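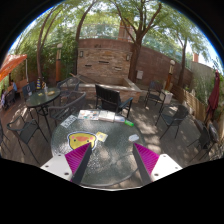
Gruvberg has changed the way it maintains the hand-held grippers used to record table-clearing and sorting tasks for its Nulta program, according to a service note issued on 22 Sep 2024. The main change is a fixed interval for the finger pads, which until April were replaced only when an operator reported a slip. The note applies to the two-finger version, with magenta ridged pads edged by dark gray finger strips on white, drilled base plates. Outdoor locations are treated as a separate class. On a patio with a round table topped in pebbled glass, and with a magazine, a thick book and loose cards laid out on it, the fingers have to close on thin items against an uneven surface, and the strips take most of the contact.

Under the new schedule, pads are inspected after every 100 recorded grasps and replaced in pairs. Replacing one side only is no longer permitted. In trials at the Jistov workshop, mismatched pads shifted the closing point by up to 2 mm, enough to push a card sideways before it was gripped.

Fasteners on the base plates are now tightened with a preset driver in a crosswise order, then marked with paint. The strips are wiped with a dry cloth before each session. Solvent cleaners have been withdrawn because they left the rubber tacky - a fault first logged on units returned from Harb.

Calibration has also been shortened. The technician closes the fingers on a reference block, opens them fully and repeats the cycle 32 times while the controller stores the end positions. A unit passes if 97 percent of the stored values fall inside the tolerance band. Units that fail are stripped to the slide rail, regreased and tested again.

Outdoor units get one further step. The camera window is checked for dust and pollen at each change of location, and exposure is reset whenever the work surface lies partly in shade. Gruvberg said spare pad sets will ship from Jistov with the next batch of controllers.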